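Dandia: flower transfer set, student robotics club

14 shares 2 comments

Dandia is a set of teleoperated recordings made by the Ernota club in the spring term. The task is to move flowers from one small vase into another with two arms. There are 1,427 episodes in this release. Please don't read too much into that number. Many are near repeats of each other, and a few hundred minutes of the same bouquet on the same table is still one bouquet and one table.

Alvar Haugen wrote the recording scripts. Hậu Doãn did the labels and is the person to write to about them.
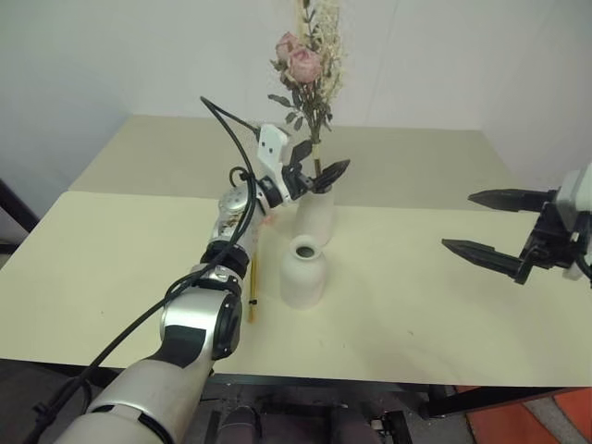 Last changed: February, by hdoan (labels section only)

The setup is two arms with two-finger grippers, two white vases and a bouquet with pink roses and dried filler. The left arm usually goes for the stems while the right one waits its turn, so if you train on this and get a policy that ignores the right arm, you have learned what we recorded. The cable on the left arm has slack in it and shows up near the wrist. We did not mask it.

Labels

Each episode has a "success" flag. It means the operator pressed the key at the end. Two of us rechecked a batch and disagreed with the operator more often than we liked, mostly over stems that were in the vase but leaning on the rim. Treat the flag as an opinion.

The "grasp_start" field is set by hand and can be late by about 3 seconds. Don't use it for timing.

What we doubt

The club poster says the baseline, Dudus, "generalizes to new arrangements." We tested it on arrangements that differed by how far apart the vases stood. I would not call those new. The poster is staying up, but please don't cite it.

Splits were drawn at random by episode, so train and test share sessions. Scores on the test split will look better than they should. A split by session is in splits/hoang.json (named for the Hoàng room) and is the one to use.

Use in coursework is fine. Report bad files with the episode number.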